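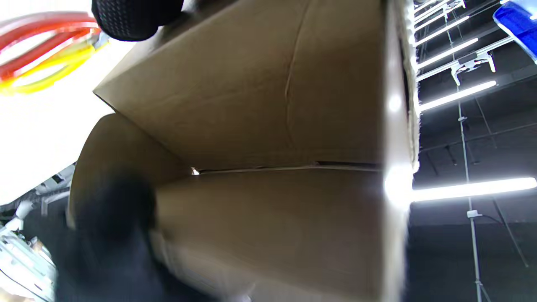
The club was called Oltero, after a word Tamer Nasrallah claimed meant "helper" in some language he could never name, and Shanthi Jayasinghe had joined it for the college credit. She said so at the first meeting. Fadi Karaki wrote it down in the minutes, which annoyed her.

"By spring it ties a parcel by itself," Tamer said. He had said the same thing in January, only then it was "by winter's end."

"A bow or a knot?" Shanthi asked.

"Either."

"So neither."

They were going to the Rirnthorpe regional with a robot that packed and tied boxes. The plan was to teach it by example. A person put on the gloves, handled cardboard and string for hours, and the computer was supposed to soak up the idea. Shanthi had raised a baby brother and knew how far you got with that. He'd watched her tie his shoes for 2 years and still wore Velcro.

"How many have we got?" she said.

Fadi looked at the screen. "1087."

"And how many do we need?"

"Tamer says 1457."

"Where does he get the 57?"

Fadi shrugged. Tamer was in the hall, on the phone with Saab, the shop that had promised them a motor and kept promising it.

So it was Teguh Simanjuntak's turn at the table, because Teguh had patient hands and didn't talk. He worked the twine over the small box, pressed it down, frowned at it. Shanthi was supposed to call out the steps and mark the bad ones.

"Wrap," she said. "Cross. Hold. You let go too early, that's a bad one."

"It held."

"It held for you. You've got a brain in there telling you to grab it if it slips. What's the robot got?"

Teguh thought about this longer than she had meant him to. Then he cut the twine off and started again.
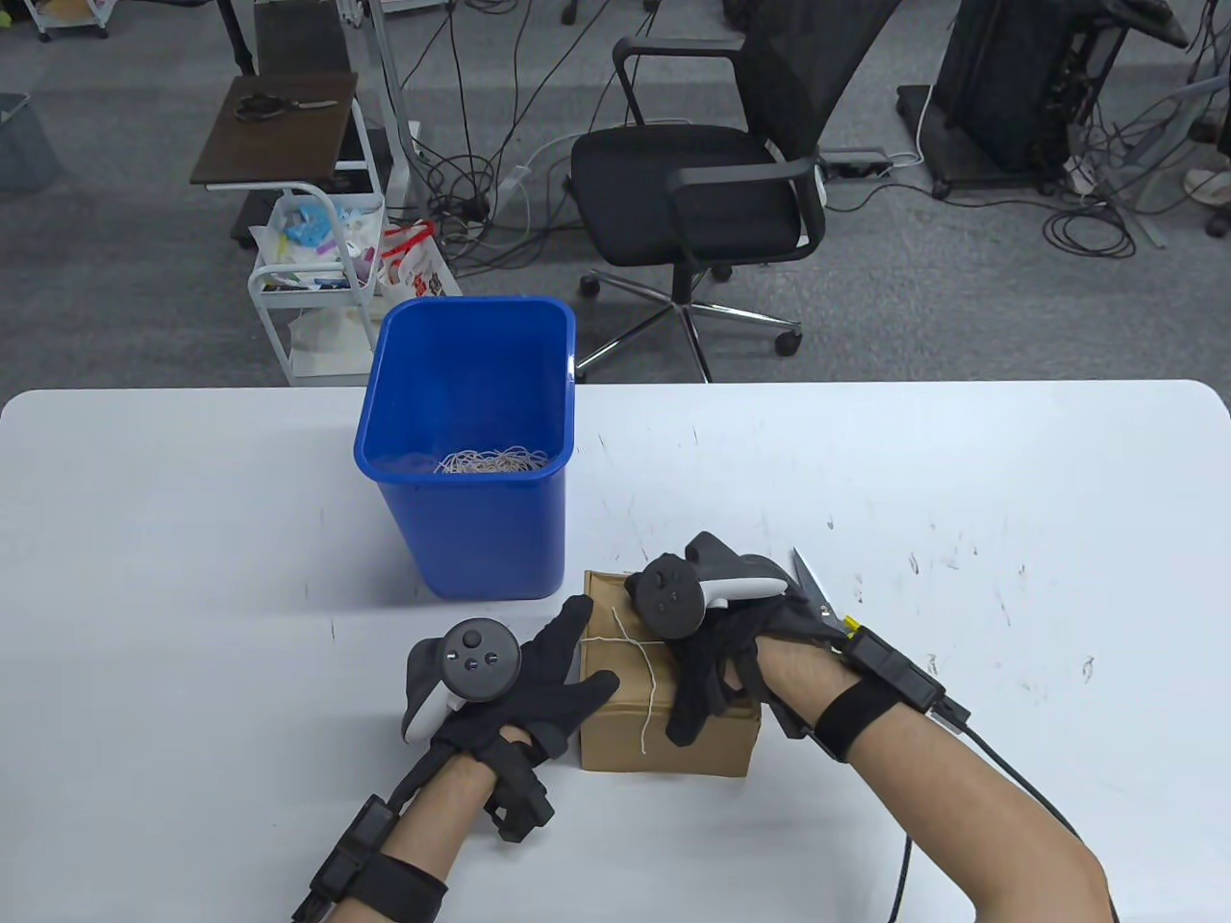 ## What Faltau did

They had named the robot Faltau. Shanthi had voted against naming it at all.

The trial was set for four in the afternoon, when the building was quiet. Karim Kassab, who taught physics and signed their forms, came down with a cup of tea and stayed near the door.

"How much have you spent?" he asked.

"400," said Fadi.

"On string?"

"Not all on string."

Tamer pressed the key. Faltau reached out and took hold of the box quite nicely, and Shanthi felt something lift in her chest and was irritated with it. The arm carried the twine over the top. It crossed it. Then it stopped, with the string pinned flat, and stayed there.

"It's thinking," Tamer said.

"It's stuck," said Shanthi.

Karim drank some of his tea. The fan on the computer got louder. After a while Faltau let go, reached back for the loose end, and began again from the first wrap, slower this time.

"Where did it get that?" said Fadi. "We never programmed a restart."

Shanthi knew where. She looked at Teguh, who was studying the floor.

"You kept the bad ones in," she said.

"You marked them," he said. "I didn't think they were bad."

Faltau stopped again at the same place. It let go and reached for the end. Tamer was already telling Karim that this was a very good sign, that it showed judgment, and Karim was asking whether judgment got any points at Rirnthorpe. Shanthi pulled a stool over to the keyboard and opened the list.

"Go get the scissors," she told Teguh. "And more string. We're doing the hold again."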